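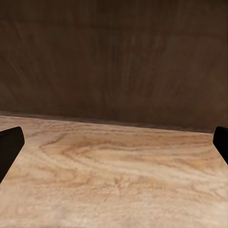

The lights on the Nemby platform have been fixed, according to one reply to our April list, and we should stop going on about them. They were lit when we walked the station on July 24, 2024. Whether they stay lit through November is another matter, and the item remains open.

Station walk-round: Nemby and Cumeo, Ventura branch

1. Platform lighting, Nemby
Result: pass, with comment
All lamps working at dusk. The timer still shuts them off 11 minutes before the last train is due. The operator says the timer has been "adjusted." Adjusted to what?

2. Platform edge and tactile strip, Nemby
Result: fail
Strip lifting at the north end. Same spot as April. An orange cone has been put next to it, and we don't accept a cone as a repair.

3. Foot crossing, Cumeo
Result: fail
Boards sound, but the sight line toward Ventura is blocked by brush until you are nearly on the rail. The sign tells you to stop, look and listen. You can do two of those.

4. Shelter, Cumeo
Result: pass
Roof tight, bench fixed down, glass replaced. No complaints, for once.

5. Help point, both stations
Result: Nemby pass, Cumeo fail
Nemby answered on the second try. Cumeo rang for four minutes and went dead. Soluneo, which holds the maintenance contract, lists this unit as "in service."

6. Ramp and handrail, Nemby
Result: not checked
Gate locked. We asked for the key in advance and were told the ramp was open to the public at all times.

7. Timetable case
Result: fail
Shows the old times, including a mid-morning train that was dropped in the spring. Is this a safety item? We say yes. People wait on an unstaffed platform for a train that isn't coming.

Comments

The operator's last letter gives 3,441 boardings at Nemby for the year and 376 at Cumeo, and suggests spending should follow use. Fine – but the Cumeo count was taken while the crossing was closed, and the letter leaves that out.

Items 2, 3 and 5 have been sent in again with a request for a written answer within 30 days. The April request got an automatic reply.

Item 6 carried over to the next walk.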